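Shape Boards, Odd Blocks and a Lot of Blue
Posted 20 October 2018

Hello again from the puzzle shelf! I promised more pictures after the last gallery and then went quiet for most of the fall, so thank you for sticking around. I've been on a kick with chunky sorting boards and blocks - the kind you can hold in one hand and turn over while you think - and blue has sort of taken over. I didn't plan it that way. My shelf in Brurnham was all red and natural wood when I started, and now it looks like the bottom of a swimming pool.

For anyone new, my list stands at 58 sets, and it runs from proper old shape sorters with a lid to stray pieces I picked up out of bargain boxes. I don't keep things sealed up. If a piece can't be handled I don't really see the fun in it, and my shelves would be a lot neater if I felt differently!

Click through at your own pace, and leave a note at the bottom if you have a favorite.

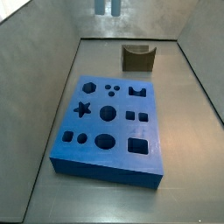

Foam boards are my soft spot, and I'll take one over a hard plastic sorter any day. They're quiet, for one thing (anybody who has sat near a plastic sorter being emptied onto a tile floor knows what I mean), and they're so light that you can tuck one under your arm and forget it's there. What I look for first is a good mix of openings. A star and a hexagon on the same board make me very happy, and I love the three little round holes set in a triangle, like the face of a bowling ball. Then there's the M-like one at the end of its row, with the dip in its upper edge. I could look at that outline all day. My own first board had 4 openings, all of them plain, and I thought it was the height of luxury until I saw what else people were cutting. Squares in different sizes are the other thing I always check for, as a small square will go into a big square's spot and just rattle around in there, and I find that funny every single time.

A quick word on cleaning, as I got 30 messages about it after the last gallery. Damp cloth, a drop of dish soap, and let it air dry with the openings facing down. Please don't put foam in the dishwasher. I did that once with an old green board from the Gesard flea market and it came out shaped like a potato chip. For crumbs and lint down in the corners I use a dry paintbrush, the cheap kind from a kid's watercolor set - it gets into the points of a star better than anything else I've tried.

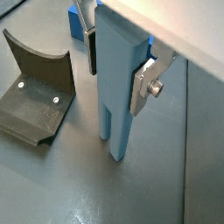
Pale blue block with two legs, one wider than the other. Love the seam across the front!

I have another batch of pictures to sort through, mostly stacking rings and one very strange set of wooden fish, and those should go up before the end of October if my computer behaves. Still hunting for a yellow hexagon to fill a gap in an older set, so if you have a spare, drop me a line and we can work out a trade.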